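Household Chores Evaluation: Second Progress Report
Prepared for the Fodell Fund by the Saltirura project team
Dec 15, 2022

Summary

The grant asks whether a two-armed machine with fingered hands can do ordinary household chores well enough to be useful outside a lab. Our answer at this stage is that it can do a few of them, slowly, with a person watching. Tidying a tabletop is now dependable enough to measure. Folding cloth and anything involving liquids are not.

Work since the June report

We spent most of the period on table clearing. The June report listed 16 chores, and the review meeting asked us to narrow that down. We cut the list to 5 and dropped everything that needs the machine to move between rooms. The chores we kept are clearing a table, setting out a plate and cup, putting fruit away, wiping a surface, and folding a hand towel.

We completed 183 scored trials. A trial counts as a success only if the item ends up where it was supposed to go, undamaged, and the operator did not step in. Trials stopped for a cable snag or a software restart count as failures. Symonenko, our subcontractor for the hand controllers, asked us to leave those out, but a household user would not care why the job stopped, so they stay in.

Tissue boxes and other light cartons took more time than we had planned. Too little grip and the carton slides or tips. Too much and the sides cave in. The grip routine now closes in small steps and checks finger load after each one. 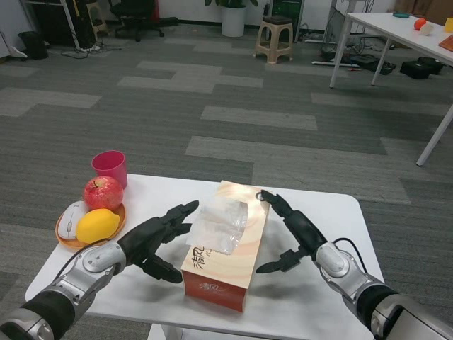 Figure 1. Both hands at the tissue box during table work, with the plate of fruit and the cup to the left.

Results by chore

Table clearing is the strongest result. Cups and firm fruit are handled well. Flat items are still a problem, and a computer mouse or a piece of flatware often has to be pushed to the table edge before the fingers can get under it.

Wiping works on a bare surface. With objects on the table, the machine wipes around them and misses the area close to their bases. Towel folding has not succeeded often enough to report a rate.

Speed remains poor. A person clears the same table in a fraction of the time, and we do not expect that gap to close under this grant.

Problems and changes

Wrist cables limit how far the hands can turn. Pitoto has quoted for a shorter cable set, and the cost fits within the existing equipment line. We also lost 5 working days to a failed power supply, which has been replaced.

Next period

We will repeat the table clearing trials with objects the machine has not handled before, and start trials on a kitchen counter. If towel folding shows no improvement by the next report, we propose to drop it and move the hours to wiping. We ask the Fund to confirm that this change would be acceptable. Spending is in line with the approved budget, and no additional money is requested.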